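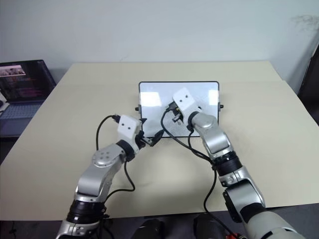
*Abb. 1: Arbeitsplatz mit beiden Armen und Whiteboard*

## 3. Aufbau und Durchführung

Der Tisch steht in der Gemeinschaftswerkstatt Nedwood, die uns donnerstags ab 18 Uhr überlassen wird, sofern die Fahrradgruppe ihre Ständer weggeräumt hat. Meistens hat sie das nicht. Die Aufgabe lautete: Ein zweiarmiger Roboter soll ein kleines Whiteboard mit seitlichen Drehknöpfen handhaben und wischen. Slavica Mladenović hielt das im Antrag für »überschaubar«. Der Antrag liegt dem Bericht bei, das Wort ist inzwischen unterstrichen.

### 3.1 Verkabelung

Die Kabel der Greifer laufen außen am Arm entlang. Senad Obradović hatte einen Kabelplan gezeichnet, der sehr ordentlich aussah und davon ausging, dass sich die Arme nicht bewegen. Wir haben danach die Schlaufen so lang gelassen, dass kein Gelenk am Stecker zieht. Schön ist das nicht, und wer am Tisch vorbeigeht, sollte die Füße heben.

### 3.2 Das Whiteboard

Das Board glänzt, und die Deckenlampen spiegeln sich darin. Unsere erste Bilderkennung (Modul »Jarine«, geschrieben von Demyd Prokopenko in einer Nacht, die man dem Code anmerkt) hielt Reflexe zuverlässig für Schrift und wollte sie abwischen. Mit
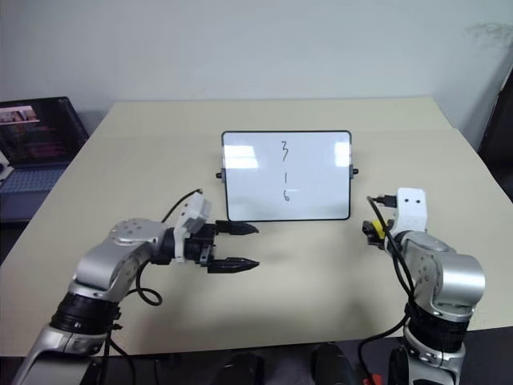
einer Maske für überbelichtete Bereiche wurde es besser. Ziffern schreiben wir seitdem in die Mitte, wo das Licht am wenigsten stört. Den Schwellwert haben wir an 300 Aufnahmen eingestellt, vier davon mussten wir verwerfen, es blieben 296. Auf zweien war Senads Ärmel.

### 3.3 Offene Punkte

- Der linke Greifer fährt den Rahmen noch zu tief an.
- Der Wischdruck ist fest eingestellt. Eine Regelung war geplant und steht jetzt im Ausblick, wo sie Gesellschaft hat.
- Das Protokoll umfasst 2.329 Zeilen, davon 40 mit dem Kommentar »komisch«. Vasilis Trajkovski geht sie bis Mai durch und ersetzt das Wort durch Befunde.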